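Birnwood Woven Bamboo Bed Mat, Double

Sold by: Yimyam
Size: 140 x 160 cm
Price: 700
Reviewed by Babak Shojaei

Every summer mat promises a cooler night, and I have stopped believing the numbers. The Birnwood listing used to claim a drop of "up to 19 degrees" - the seller took that out in November after we asked who had measured it. No reply on that point yet.

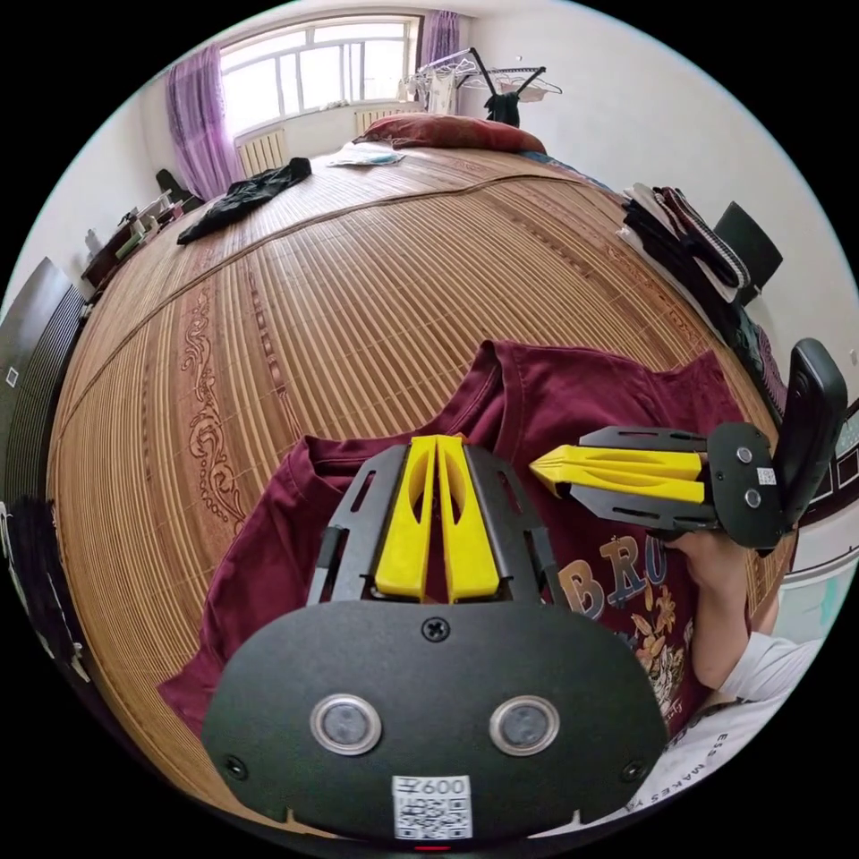

A bamboo mat gives you a firm, smooth surface that doesn't bunch up like a cotton sheet. I will grant it that. It is also a decent place to fold laundry, and T-shirts lie flat on it without dragging the bedding along. Whether that is worth the price depends on how much folding you do on your bed.

The pattern is printed on. Yimyam calls it "heirloom scrollwork," which is a lot to ask of ink. Lamduan Mahawong in customer service could not tell me how it holds up to scrubbing.
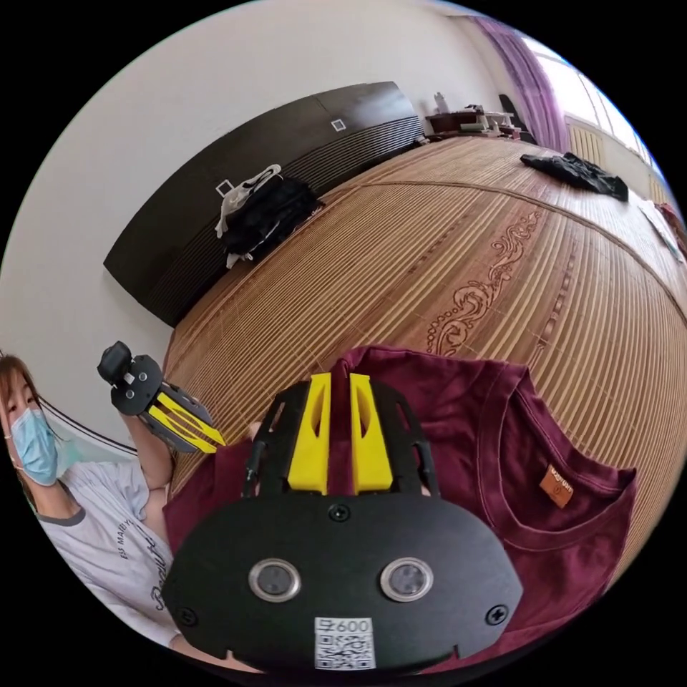 Care: wipe with a damp cloth, dry fully before rolling. Do not machine wash. Store rolled - a folded mat will crack at the crease, and the warranty does not cover it.

Returns are accepted unused only, so you can't sleep on it first and decide. Buyers with soft mattresses should try a friend's mat before ordering.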